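The Guest Room Is Still Too Hard

9 Feb 2020

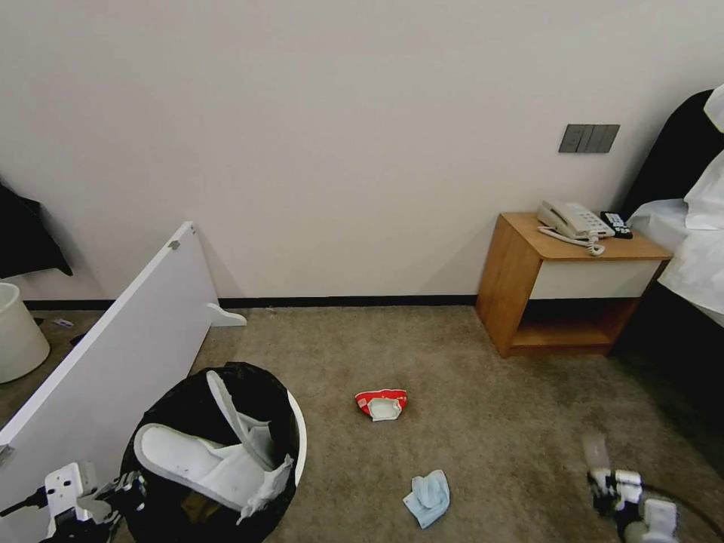

Vendors like to quote a success rate for picking objects, and the rate is usually good. Gonetti gives one for its two-armed unit, measured over 355 picks from a flat bench under even light. I do not dispute the figure. My objection is that a pick from a bench says little about housekeeping, where most of the work is deciding what an object is and where it should go. Take the floor of a bedroom at turnover. A folded light blue cloth lying on the carpet could be laundry or trash. The small red-and-white item farther back might be a crumpled cup or a wrapper, and it goes in the bin either way, but the bin already holds two slippers and a tissue is sticking out over the rim. Putting one more thing in requires pushing down on what is there, and pushing down on soft, unevenly packed material is a force control problem that the bench test does not include.

Planning is the second weak point. In November I reviewed the task logs from a trial at Vodstead, a small residential hotel. The log held 282 attempts at single chores: lift an item, open a drawer, pull a sheet straight. Single chores went well enough. Sequences did not. Once a run needed more than 3 steps, errors in the early steps carried forward, and the machine had no reliable way to notice them. A cloth dropped beside a hamper was recorded as delivered. The next step began from a false state of the room.

Bedding deserves separate mention. A sheet has no fixed shape, it hides its own edges, and it moves when the gripper lets go. The Yakubu software handles towels on a table by looking for corners. On a bed the corners are often under something else.

Shop floors are further along for a dull reason: the parts arrive in known positions. The Sullen cell I use as a reference handles 13 part types and rejects everything else to a tray, where a person sorts it. A bedroom has no reject tray.

I would accept a slower machine. A unit that cleared one floor in an hour, and set aside whatever it could not classify, would be worth buying. For that I would want test results from occupied rooms, with every human intervention listed. So far I have not been offered any.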